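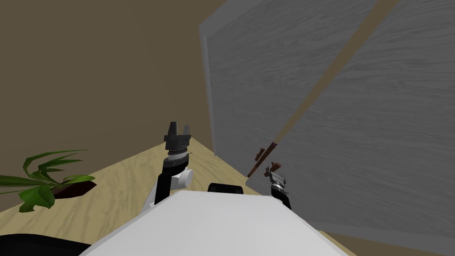
Ticket 47, Wostatard two-arm build, sim side. Right gripper stalls on the stick task, error 7 every run since the Zatska update. Left arm fine – open, empty, pointing up like it should at home pose. Right one gets its fingertips down by the low end of the tan bar, then nothing. Potted plant is on its side agian, so table physics might be off too.

Tried: restart, grip force to 80, old config from January. No change. Log stops at line 2,527. Rolling back Zatska tonite, still open.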